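Brundau House: room safety checklist with inspector's comments
Completed September, from 2 pm. Inspected by Shahab Kordestani. Tenants' contact: Oanh Cao.

Scope: first-floor bedrooms, landing and stairs. Kitchen and boiler cupboard are on a separate sheet held by Nicanor Manzano at the Soliman office.

Marking: OK, Attend (fix before next visit), Fail (fix now).

1. Doors and way out

1.1 Bedroom door opens fully and shuts on the latch. OK.
1.2 Can be opened from inside without a key. OK. The old mortice lock has been taken out and the hole filled, but the filler needs sanding.
1.3 Landing clear of stored items. Attend. Shoe rack narrows the landing to under 800 mm by the bathroom door. Oanh Cao will move it to the porch.
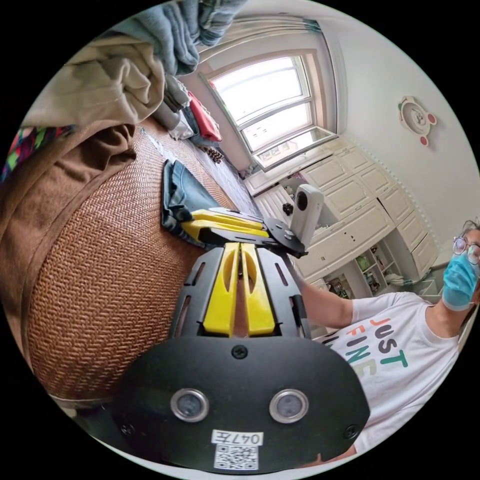
2. Smoke alarms

2.1 Alarm on landing sounds when tested. OK.
2.2 Alarm in bedroom sounds when tested. OK, but slow to respond on the first press. Replace the battery and test again.
2.3 Replace-by date readable. Fail on the landing unit, label painted over. Order a new one, Trikia stock number 903. Do not scrape the label.

3. Electrics

3.1 Sockets firm to the wall, no cracks or scorch marks. OK.
3.2 No extension lead plugged into another. Attend. Two found joined behind the desk in the back room. Phong Ông has been asked to use a single longer one.
3.3 Leads not run under mats, rugs or bedding. OK.
3.4 Plug-in heaters. None in use. If one is brought in for the winter it must stand 1 metre from the bed and be switched off at night.

4. Beds and bedding

4.1 Frame steady, slats and fixings tight. OK. One bolt at the foot end took half a turn.
4.2 Woven mats used over the bed. Check for split strands and lifted edges, which catch skin and clothing. Run a cloth over the surface and see if it snags. Wipe with a damp cloth and stand on edge to dry.
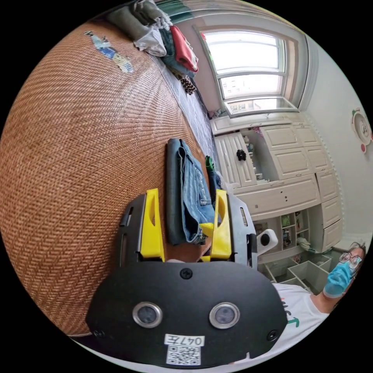
Mats should be taken up once a month so the mattress underneath can be checked for damp. Hậu Thân keeps the cleaning sheet and will add a line for it. Last winter's mould was on the outside wall, so start on that side.

5. Windows

5.1 Restrictors fitted and working. Attend. The one in the back room is missing 3 screws.
5.2 Trickle vents open. OK.

6. Stairs

6.1 Handrail firm. OK.
6.2 Carpet secure on every tread. Fail. Loose on the 2nd tread from the top, tacked down temporarily during the visit. Pillodport Flooring to refit.

Copy to Nicanor Manzano. Items marked Fail to be signed off by him before the sheet is filed.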